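6 min read

Six months into the automation switch at our place and I want to compare notes. I used to load parts by hand at Vosmont, 400 a shift. Now I sit in a back office and go through simulator runs before anything gets pushed to the real floor. My knees love it. My brain isn't so sure! Half my day is looking at stuff like this:

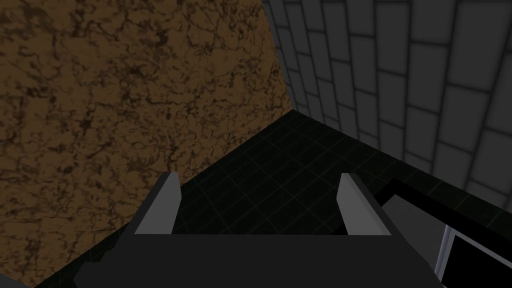

Sim view, gripper open, nothing in it

Marek Malý trained me on it, and he's patient, but I miss talking to people while I work (we used to have the radio going and everything). Pay went up a little in April. Two guys from my old line didn't get moved over, and I feel weird about that.

>> prollberg_pete
Same deal over here, except they kept us on the floor AND gave us the sim reviews. You got the better end, trust me. I did 513 runs last month on top of my regular job.

>> lultineo
Disagree with Pete. At least he still gets to touch the machines. Once you're only watching a screen they can send that job anywhere. Ours went to another building.

>> original poster
Maybe, but you still need to know what a bad grab looks like, and I know that from doing it by hand. Take the two-arm setup:
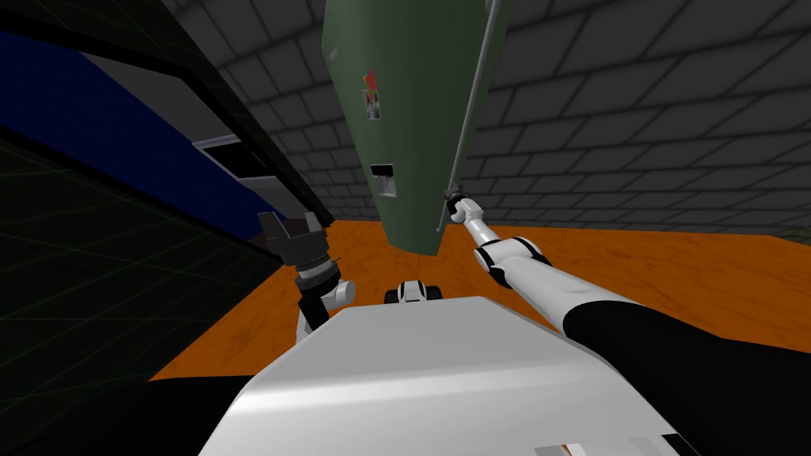

Right gripper on the gray rod, left one open

I look at where that right hand is holding and I've got an opinion right away. The new hires don't yet.

>> lultineo
And when they do?

Comments

Vlastimil Pešek: Ask for the job title in writing. I waited and it cost me a raise.

kneepain_karl: Would trade my line for your chair tomorrow.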